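Saturday, late

I finally sat down to deal with the pictures on this blog. Anybody who has scrolled back past last winter will have noticed that half the older entries show a gray square where a photo used to be. That is my doing. I moved the site from Zadside to Levach in April and assumed the images would come along with the text. The text came over fine. The images stayed where they were, and when my Zadside account lapsed the links went dead.

I have the originals, or most of them. They are on the external drive and on two old phones, and the phones only charge if the cable is held at the right angle. So the job is to find each one, shrink it, upload it to the new place, and fix the link in the entry. There are 400 entries with at least one picture in them. I got through 20 today and it took from breakfast until the light went.

The slow part is the matching. Zadside renamed everything on upload, so a link in an old entry ends in a string of letters that has no connection to the name on my drive. I go by the date of the entry and then look at what I took that week. When I wrote about something a month after it happened, which I did a lot, I have to go hunting.

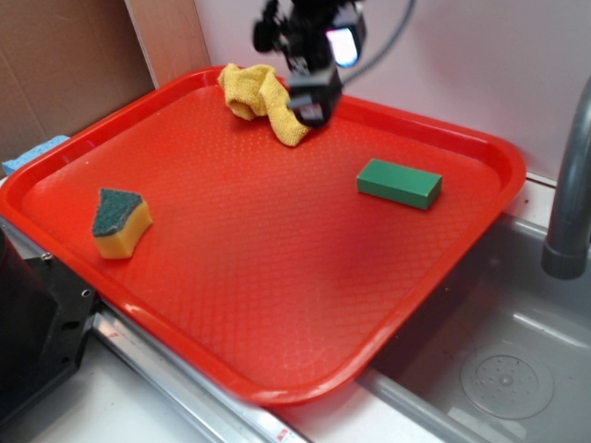

Red tray and yellow cloth, by the sink

Red is what the old host was bad at. Anything red came out either orange or close to brown after it had been through their resizing, and I complained twice and got the same form reply both times. Levach seems to leave the color alone. It does make the files bigger than I'd like, and my plan only allows 100 uploads a day, but at my present speed that isn't going to be a problem.

Danilo Ignacio wrote back this afternoon. I had asked him how he handled it when he moved his own site, and he said he didn't. He started over with an empty blog and put a single link to the old one at the bottom of the page. He thinks I should do the same. His argument is that people read the newest entry and maybe the one before it, and that I'm spending weekends on pages that get one visit a year from a search engine. He's probably right about the visits. I looked at the numbers for the older half of the archive and there isn't much there.

I'm going to carry on anyway. I use the archive myself. Last week I wanted to know which winter the pipe froze, and I found it in two minutes by searching my own blog. The entry said "see picture for where the crack was" and there was a gray square. I had to go down to the basement with a flashlight.

Jericho Belmonte has offered me a script. As far as I understand it, it goes through all the entries, finds every dead link, and writes a list with the date of the entry and the text on either side of the gap. It doesn't fix anything but it would save me opening each page. I said yes. I did ask him to make it read only, and he laughed at me, but I have lost things to scripts before. In the second year of this blog I ran something to change the straight quotes to curly ones and it took out every apostrophe. There are still entries from that summer that say "dont" and "wont" and I have never gone back to them.

While I was at it I tried Galang, which is the gallery add-on that Levach wants everybody to use. It puts the pictures in a grid and opens them large when you click. It looks nice enough. The trouble is that it also strips the caption unless you type it into a separate box, and it doesn't warn you. I lost the captions on three entries before I noticed and had to get them back from the copy on my drive. I've turned it off for now. Plain pictures with a line of text under them suited this blog for years and they can go on doing it.

The width is settled, at least. I made everything 700 across. At that size the text column and the picture line up on my screen, and on the phone it shrinks by itself. I tried larger and the page took too long to load on the slow connection at my sister's. The color test looks the same on her tablet as it does here, which was the other thing I wanted to know.

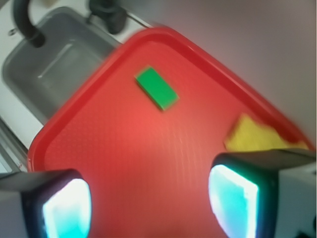 Still to do

Get the script from Jericho and run it on a copy of the site, not the live one. Make the copy first.

Go through the second phone. I think the pictures from the lake are on there, and possibly the ones from the move. If the cable gives out, buy a cable.

Decide about comments. They came over from Zadside with the names missing, so every one of them is now signed "Guest." Some I can tell by the way they're written. I don't feel right putting names back on by guesswork, so I may just leave a note at the top of the archive page saying what happened.

Write to Prakora about the domain. The renewal notice still goes to an email address I don't use anymore, and I found out only by logging in for something else. It's paid up until next spring, but I'd like it to reach me when the time comes.

Fix the sidebar. It lists the months twice – once from the import and once from the new template – and clicking on the wrong set gives you an empty page. I have looked at the template and I don't understand it. I may ask Danilo, if he's not too tired of me.

I'll do another batch tomorrow after lunch, starting from where the garden entries begin. Those should be easier. I wrote them up the same day, mostly, and the file names on the drive have the plants in them.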